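Front Desk Agent (Evenings and Weekends)
Kirkelden Hotel

Posted Monday, April 29, 2019

The Kirkelden is looking for a front desk agent to join the evening team. The position is part-time to start, with a move to full-time possible in October when the conference season picks up. We would like the new person in place before the summer rush, so please apply soon if you are interested.

About the hotel

The Kirkelden is a mid-size hotel with more than 363 guest beds, a breakfast room, an indoor pool and two meeting rooms on the ground floor. Most weekday guests are traveling for work. On weekends we get families, wedding parties and youth sports teams, and the lobby can be loud until late. The hotel is owned by Zovham, which also runs the Sun, a smaller property across town. Front desk staff are sometimes asked to cover a shift at the Sun. You will be paid for the travel time.

What you will do

Check guests in and out, take payments and issue room keys.
Answer the phone and reply to emails sent to the reservations inbox.
Take bookings by phone and enter changes and cancellations in Hovuvix, our reservation system.
Handle requests for extra towels, cribs, late checkout and parking, and pass them on to housekeeping or maintenance.
Count the cash drawer at the start and end of each shift and sign the log.
Write up the handover notes for the night agent.
Walk the lobby, pool entrance and ground floor hallway once during the shift and report anything broken or out of place.
Deal with complaints politely. You can offer a room move or a free breakfast on your own say-so. Refunds go to the manager on duty.

Hours

Shifts run from 2 in the afternoon until 10:30 at night, with a paid meal break. You would work three shifts most weeks, and at least one of them will be a Saturday or Sunday. The schedule goes up 12 days ahead. Swaps between agents are fine as long as the front office manager has approved them in writing.

Holidays are shared out by rotation. If you work Thanksgiving you will be off for either Christmas or New Year's.

Pay and benefits

Pay starts at $16 an hour, with a review after the first six months. Evening shifts include a hot meal from the kitchen. Uniform jackets are provided and cleaned by the hotel; you supply your own dark pants or skirt and closed shoes. Parking is free in the staff lot behind the building. Full-time staff can join the health plan — part-time staff can get the discounted room rate at both hotels but are not covered by the plan.

What we are looking for

You should be at least 18 and have a high school diploma or equivalent.
You need to be comfortable using a computer and speaking with people you have never met.
You should be able to stand for most of a shift and lift a suitcase onto a luggage cart.
Hotel experience is useful but not required. Several of our current agents came from stores, restaurants and call centers.
A second language is a plus. We have many guests who speak Spanish, Mandarin or Indonesian.
A background check is required before the first day, at our expense.

Training

Training takes 2 weeks and is paid at the full rate. The first week is on the day shift with Hui-mei Tsang, who has been on the desk longest and teaches the reservation system. During the second week you will work evenings alongside Dimas Sutanto. You will not be left alone at the desk until both of you are comfortable with it.

How to apply

Send a resume and a short note to Yu-ting Tang, front office manager. In the note, tell us which days you can work and the earliest date you could start. No cover letter is needed beyond that. You can also fill out a paper application at the front desk any day between 9 in the morning and 5 in the afternoon — ask for the blue folder.

We will call applicants we would like to meet. Interviews are held at the hotel and take half an hour. The first is with Yu-ting Tang and the second, if there is one, is with Arif Khoo, the general manager. Please bring a photo ID and the names of two people we can contact for a reference. Family members cannot be used as references.

If you need an accommodation to apply or interview, let us know when you get in touch and we will arrange it.

Zovham is an equal opportunity employer.

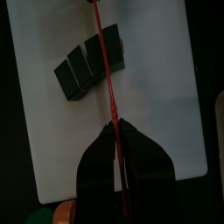 Black blocks in a row on a white board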